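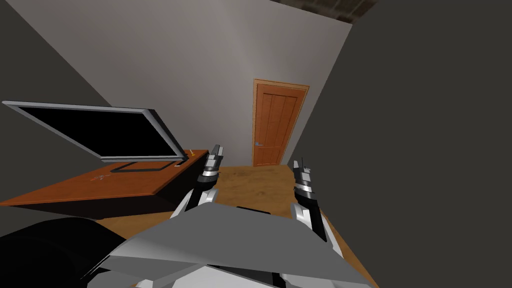

책상 위에 숨은 줄무늬, 나뭇결 이야기

어린이 여러분, 책상에 앉아 있다가 문득 책상 바닥을 가만히 들여다본 적이 있나요? 모니터 받침 밑으로 불그스름한 주황빛 나뭇결이 펼쳐진 책상도 있고, 우유를 조금 탄 것처럼 연한 색 책상도 있고, 초콜릿처럼 진한 책상도 있지요. 저는 어릴 때 숙제가 하기 싫으면 나뭇결을 손가락으로 따라가며 놀곤 했어요. 강물 같기도 하고, 산봉우리를 그린 지도 같기도 하고, 어떤 곳은 꼭 부엉이 눈 같아서 혼자 이름도 붙여 주었답니다. (부엉이 이름은 '붕이'였어요!)

그런데 그 줄무늬는 누가 그린 걸까요? 진짜 나무로 만든 책상이라면 나무가 자라면서 스스로 그린 거예요. 오늘은 그 이야기를 좀 길게, 천천히 해 볼게요. 간식이 있으면 옆에 두고 읽어도 좋아요.

나무는 어디가 자랄까요?

나무는 두 가지 방향으로 자라요. 하나는 길이예요. 가지 끝과 뿌리 끝이 조금씩 길어지지요. 그래서 여러분이 나무줄기의 어깨 높이쯤에 작은 표시를 해 두면, 몇 년이 지나 나무가 훌쩍 커도 표시는 그 높이에 그대로 있어요. 줄기 아랫부분이 쭉 늘어나는 게 아니라 꼭대기에서 새로 자라기 때문이에요. 저는 처음 이 이야기를 들었을 때 정말 깜짝 놀랐어요. 제 키 표시도 나무와 함께 하늘로 올라갈 줄 알았거든요.

또 하나는 굵기예요. 나무껍질 바로 안쪽에는 '부름켜'라고 하는 아주 얇은 층이 있어요. 어려운 말로는 '형성층'이라고도 해요. 이 얇은 층이 안쪽으로는 새 목재를 만들고, 바깥쪽으로는 새 껍질 쪽 세포를 만들어요. 겨울에 옷을 껴입듯이 나무도 해마다 새 목재를 한 겹씩 덧입는 셈이지요. 다만 우리는 봄이 되면 외투를 벗는데 나무는 한 번 입은 옷을 안에 그대로 간직한답니다.

밝은 줄과 어두운 줄

우리나라처럼 계절이 뚜렷한 곳에서는 나무가 일 년 내내 똑같은 빠르기로 자라지 않아요. 봄이 되어 땅이 녹고 새잎이 돋으면 나무는 물을 많이 끌어 올려야 해요. 소나무 같은 바늘잎나무를 예로 들면, 이때 만드는 세포는 크고 벽이 얇아요. 물이 지나가기 좋은 넓은 길이라고 생각하면 돼요. 이 부분은 색이 연해 보여요.

여름이 깊어지고 가을이 가까워지면 자라는 속도가 느려져요. 세포는 작아지고 벽은 두꺼워져서 촘촘하고 단단한 목재가 되지요. 이 부분은 색이 진해 보여요. 겨울에는 자라기를 쉬고, 이듬해 봄에 다시 연한 부분을 만들기 시작해요.

그러니까 연한 부분 하나와 진한 부분 하나를 합치면 보통 한 살이에요. 줄기를 가로로 잘랐을 때 보이는 이 동그란 무늬를 '나이테'라고 불러요. 나이와 테두리를 합친 것 같은 이름이라 외우기도 참 쉽지요?

계절의 변화가 적은 더운 지방에서는 나이테가 흐릿하거나 잘 보이지 않는 나무도 많아요. 비가 많이 오는 때와 적게 오는 때가 나뉘는 곳이라면 그 차이가 무늬로 남기도 하고요. 나무마다 일기장 쓰는 방법이 조금씩 다르다고 할까요.

동그라미가 왜 책상에서는 줄무늬가 될까요?

나이테는 동그란데 책상의 나뭇결은 길쭉하잖아요. 이상하다고 생각한 친구가 있다면 아주 잘 보았어요!

김밥을 떠올려 봅시다. 김밥을 평소처럼 썰면 동그란 단면이 나와요. 그런데 김밥을 길게 반으로 가르면 어떨까요? 단무지도 시금치도 모두 길쭉한 줄로 보이겠지요. 나무도 똑같아요. 가로로 자르면 동그라미가 보이고, 길게 켜면 줄이 보여요.

길게 켤 때도 어디를 켜느냐에 따라 무늬가 달라져요. 줄기의 한가운데를 지나게 켜면 줄이 나란히 곧게 나오는데, 이것을 '곧은결'이라고 해요. 가운데에서 비켜서 켜면 산봉우리나 물결 같은 무늬가 나와요. 이것은 '무늿결'이라고 하고, '널결'이라고 부르기도 해요. 줄기가 위로 갈수록 조금씩 가늘어지고 살짝 구불거리기도 해서 그런 곡선이 생긴답니다.

부엉이 눈의 비밀

제가 '붕이'라고 불렀던 동그란 무늬는 '옹이'예요. 옹이는 가지가 있던 자리예요. 줄기가 해마다 굵어지면서 가지의 밑동을 조금씩 감싸는데, 그 줄기를 켜서 널빤지로 만들면 가지의 단면이 동그랗게 나타나요. 그 둘레의 나뭇결은 냇물이 돌멩이를 피해 흐르듯 휘어져 있고요. 옹이는 둘레의 나무보다 단단할 때가 많아서 톱질이나 대패질을 할 때 애를 먹기도 해요.

오니투라의 나무 도서관

이쯤에서 제가 다녀온 곳 이야기를 하고 싶어요. 2023년 9월에 저는 오니투라라는 마을의 나무 도서관에 갔어요. 책 대신 나무 조각이 서랍마다 들어 있는 곳이에요. 조각이 모두 2629점이나 된대요. 서랍을 열 때마다 냄새가 달라서 저는 코를 킁킁거리느라 오전을 다 보냈어요.

안내를 맡은 사를라 쿠슈와하 선생님이 둥근 조각 하나를 꺼내 주셨어요. 나이테가 열아홉 개, 그러니까 숫자로 쓰면 19개인 조각이었어요. 가운데 쪽은 줄 사이가 넓은데 바깥쪽 몇 줄은 머리카락처럼 바싹 붙어 있었지요.

“이 나무가 왜 갑자기 천천히 자랐을까요?” 제가 여쭈었더니 선생님은 이렇게 말씀하셨어요.

“가물었을 수도 있고, 옆 나무가 커져서 햇빛을 가렸을 수도 있어요. 벌레가 잎을 많이 먹은 해에도 그렇게 돼요. 한 조각만 보고는 알 수 없어서, 같은 숲의 다른 나무들과 꼭 견주어 본답니다.”

저는 이 말씀이 참 좋았어요. 여러 나무에서 같은 해의 줄이 모두 좁다면, 그해에는 숲 전체에 힘든 일이 있었을 가능성이 크겠지요. 이렇게 나이테를 견주어서 옛날 날씨나 오래된 건물의 나이를 알아내는 공부를 '연륜연대학'이라고 해요. 연륜은 나이테를 뜻하는 한자말이에요.

제일 큰 조각은 지름이 90센티미터였어요. 1958년에 심은 나무라고 적혀 있었는데, 한가운데를 손끝으로 살짝 짚어 보니 제 어머니가 어린아이였을 때의 나무를 만지는 기분이 들어서 한참 서 있었어요.

나무를 베어야만 나이를 알 수 있나요?

아니에요. 과학자들은 '생장추'라는 속이 빈 가느다란 송곳을 써요. 줄기 속으로 돌려 넣었다가 연필보다도 가는 나무 심을 꺼내지요. 그 심에 나이테가 짧은 줄로 나란히 들어 있어서 살아 있는 나무의 나이도 헤아릴 수 있어요. 그래도 나무에게는 작은 상처가 되니까 꼭 필요할 때, 훈련을 받은 사람이 해요. 우리가 뒷산 나무에 따라 하면 안 되겠지요?

우리 집 나뭇결 탐험

이제 여러분 차례예요. 준비물은 종이 한 장과 색연필, 그리고 돋보기가 있으면 더 좋아요.

첫째, 집 안에서 나뭇결이 보이는 물건을 찾아요. 도마, 주걱, 문, 의자, 책꽂이 모두 괜찮아요. 도마는 어른께 여쭈어보고 만지세요.

둘째, 결이 곧은지 산봉우리 모양인지 살펴보고 종이에 따라 그려요. 옹이도 찾아보세요.

셋째, 널빤지의 끝을 봐요. 진짜 통나무를 켠 널빤지라면 윗면의 줄이 옆 끝에서 둥근 나이테의 한 부분으로 이어져요. 나무무늬를 인쇄한 종이나 필름을 붙인 가구도 많은데, 그런 가구는 똑같은 무늬가 되풀이되거나 끝부분의 무늬가 이어지지 않을 때가 있어요. 얇게 깎은 진짜 나무를 겉에 붙인 가구도 있으니 헷갈려도 괜찮아요. 어른들도 자주 헷갈린답니다.

넷째, 결이 오돌토돌한 나무를 찾았다면 그 위에 종이를 대고 색연필을 눕혀 살살 문질러 보세요. 숨어 있던 줄이 종이 위로 스르르 올라와요! 칠이 매끈하게 된 가구에서는 잘 나오지 않으니 오래된 나무 주걱이나 칠하지 않은 나무토막이 좋아요.

저는 요즘도 새 책상을 보면 제일 먼저 옹이부터 찾아요. 여러분이 찾은 옹이에는 어떤 이름을 붙여 줄 건가요? 그림 옆에 이름도 꼭 적어 두세요.

낱말 주머니

부름켜: 껍질 바로 안쪽에서 새 목재와 새 껍질 쪽 세포를 만드는 얇은 층. 형성층이라고도 해요.
나이테: 줄기를 가로로 자른 면에 보이는 둥근 테.
곧은결: 줄기 가운데를 지나게 켰을 때 나오는 곧은 무늬.
무늿결: 가운데를 비켜서 켰을 때 나오는 물결이나 산봉우리 모양의 무늬.
옹이: 줄기에 감싸인 가지의 밑동이 널빤지에 나타난 자리.
생장추: 살아 있는 나무에서 가는 심을 꺼내는 속 빈 송곳.

글쓴이 커털린 보르베이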